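6.4 Recovering from a Grip Loss Fault on Film-Wrapped Items

Applies to Zullik two-arm stations running Ukel controller software with the standard parallel grippers. Revised 16th December by Meinrad Leitner.

Fault 99 (GRIP LOSS) is raised when the finger gap changes during a hold and no release has been commanded. The affected arm stops in place. The other arm finishes its current segment and then waits. Fingers stay energized for 400 seconds, after which the controller lowers the hold force and the item may drop.

CAUTION: A stopped arm is not a safe arm. Do not reach between the fingers or between the two arms until step 3 is complete.

1. Press PAUSE on the pendant. Do not press RESET.
2. Check that both arms show HOLD. If either arm shows RUN, use the emergency stop and go to section 6.7.
3. Turn the mode key to MANUAL and remove it. Keep the key with you.
4. Support the item from below with one hand.
5. Select GRIPPER > OPEN SLOW for the affected arm and lift the item clear.
6. Wipe both finger pads with a dry lint-free cloth. Do not use solvent.
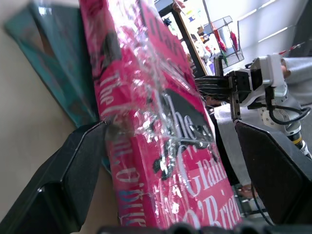 Slip on wrapped goods usually starts at the film. The wrap can slide over the item inside it while the pads keep full contact with the wrap, so the force reading stays normal until the gap changes. Look for creases before restarting. On the pink paperback they run along the left edge of the wrap, and the glare on the cover makes the film harder to judge from the wrist camera alone. Inspect by eye, with the item out of the gripper.

7. If the film is torn or has gathered under a pad, set the item aside and log it as REJECT – WRAP.
8. If the film is intact, place the item back in the pick area, flat and clear of other items.
9. Move the second arm to its park position before homing the first. With both grippers near the same item, homing in the wrong order can bring the finger plates together.
10. Return the key, select AUTO and press RESET.

NOTE: Raising the grip force does not clear this fault. In September the Renora site raised it on every wrapped item and bent several covers. Leave force at the value in the item table and reduce transfer speed by one level instead.

If fault 99 returns on the same item after step 10, stop the job and save the event log – it holds the last 1,152 entries and overwrites the oldest first. Send the log to Amegashie service with the station serial number.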